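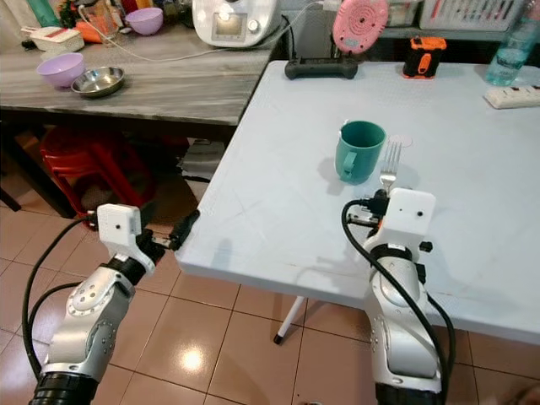
How much do you need on a folding table to feed people in a spare room? Less than I used to put out: a mug and a fork each, plates in a pile, and the food on the side.

I bought our table in January and it has been up more often than down. The top is white and shows every scuff. I've tried washing-up liquid and bicarbonate of soda, and the grey smudges fade a bit and then seem to settle in again. I've stopped minding.

The mugs are plastic. Parisa thinks tea tastes wrong out of them and brings her own china one from home. The rest of us use what's there. A 500 ml jug of milk does for a table of this size, and I put the sugar out in a jam jar with the lid off.

For a proper meal I put a cloth on. I don't iron it – I shake it out and lay it with the fold lines wherever they fall. Let it hang a little over the edge, but keep it well short of the floor or somebody's foot will find it. 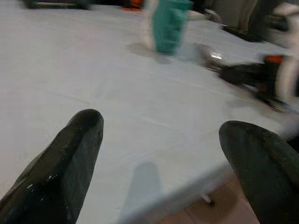

White cloth on, creases and all.

Next job is a second cloth, a darker one, for when Rutilio makes his beetroot soup. I've measured the long side and wrote the number on the back of an envelope, which I now have to find.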